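Category: News / Research / Household Automation

Skustora reports results of contact-referenced loading method for humanoid robots

Method uses the rim of the drum as a positional reference and reduces failed insertions of soft goods

Skustora, a developer of control software for two-armed machines, today released the results of a study on placing soft items into front-loading appliances. The study describes a method called Dobos, in which a humanoid robot uses one hand to hold a reference position at the drum opening while the other hand carries the item. The work was completed in September and is described in a technical report now available from the company.

Loading a washing machine is a common test for household robots and remains a difficult one. The opening is round, the gasket is soft, and the inside of the drum is dark. The item being loaded changes shape every time it is gripped. A robot that relies only on its cameras has to estimate the position of the rim at the same moment that its own hand and the item block the view of it. Small errors in that estimate lead to items caught on the gasket, items dropped in front of the machine, or a hand that meets the rim with more force than intended.

Dobos treats the rim as something to be touched as well as seen. Before an item is moved toward the drum, the free hand approaches the lower part of the gasket and closes the remaining distance at low speed until contact is detected from the joint torques of the arm. The contact point, together with the known position of the arm, corrects the estimate made from the head camera. The carrying hand then follows a path computed from the corrected estimate. If the robot shifts its weight or takes a step, the correction is repeated before the next motion.

The method needs no markers on the appliance and no changes to it. It does need the door to be open at the start. The position of the open door is treated as an obstacle, and a margin is kept around it during the whole motion. Glass doors are a known problem for depth cameras, which may report the floor behind the glass and miss the glass itself. In the study, the outline of the door was taken from its dark ring, and the shape of the bowl was filled in from a general model of such doors.

Trials were carried out with a full-size humanoid with two arms, two legs and five-fingered hands, working from a standing position at a front-loading machine.

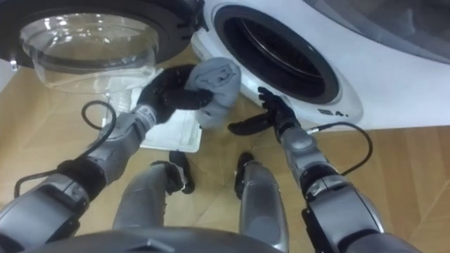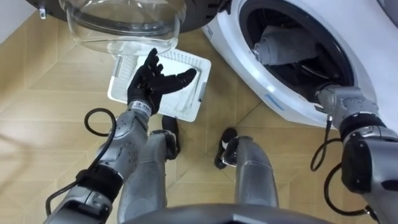
The study covered 100 loading attempts with Dobos and 100 with a comparison controller that used the same cameras, the same arms and the same grasp planner but no contact step. An attempt was counted as failed if any part of the item remained outside the gasket, if the item fell, or if the force limit on either arm was reached. The comparison controller failed in 16 attempts. Dobos failed in nine. The operator did not assist in any attempt, and attempts that ended with a stop on the force limit were not repeated.

Of the nine failures recorded with Dobos, most involved the release of the item and not its approach to the drum. Fabric that had been bunched between the fingers tended to stay with the hand as it withdrew – in particular when a corner was trapped behind the thumb. The group has since added a short opening motion in which the fingers spread fully inside the drum before the arm moves back. That change is not included in the reported figures and will be tested separately.

The contact step adds time. On average, an attempt with Dobos took 11 seconds longer than an attempt with the comparison controller. Most of this is the slow final approach of the free hand. The approach speed was set low on purpose for the study, and no effort was made to find the highest speed at which contact can still be detected reliably.

"The result is modest and we would like it to be read that way," said Levente Boros, who led the study at Skustora. "What we can say is that a hand at the rim gives a better position than a camera looking past a towel. We can't yet say how far this carries over to other machines, or to larger items such as sheets. The floor-standing height of the machine matters a great deal, and we have tested only one."

Boros added that standing balance had been a larger part of the work than planned. "When the arm goes forward into the drum, the body has to lean to make room for it. The feet stay where they are, and the reference hand must not carry load. We wrote the limit on that hand first and everything else around it."

The low-level arm control runs on Pemon, the company's existing motion library, which was extended for the study with a mode that keeps one hand in light contact while the other moves freely. In this mode the contact hand is allowed to yield in all directions, and its position is reported to the planner at every control cycle. The balance controller receives the same signal. If the contact hand is pushed beyond a set distance, both arms hold and the attempt is ended.

Training data was used only for the grasp of the item. The approach, the contact step and the insertion path are computed from geometry and do not depend on recorded demonstrations. According to the report, this makes the method easier to inspect when an attempt fails, though it also means that the rim has to be close to circular. Openings of other shapes would need a different model.

A second study will apply the method to unloading, where the item starts inside the drum and the carrying hand must find it without a clear view. Early work suggests that the reference contact is useful there as well, but that the choice of where to grasp has more effect on the outcome. Skustora also plans to test top-opening bins and sorting containers through its sister project Wastora, where the openings are fixed and rigid and the contact step may be faster.

The technical report contains the full list of attempts with the cause of each failure, the controller settings, and a description of the force limits. The contact mode in Pemon will be included in the next regular release of the library for current license holders. There are no plans to offer Dobos as a separate product.

About Skustora

Skustora develops motion planning and control software for robots that work with two arms. Its software is used in laboratories and by equipment builders for tasks that involve soft, flexible or partly hidden objects.

Media contact: Skustora press office. Requests for the technical report should state the name of the institution and the intended use.

Related items

Pemon release notes: changes to joint torque filtering
Wastora project begins trials with rigid bin openings
Technical note: detecting transparent doors with depth cameras
Balance limits during forward reach, measurements from a standing humanoid
Skustora updates license terms for university laboratories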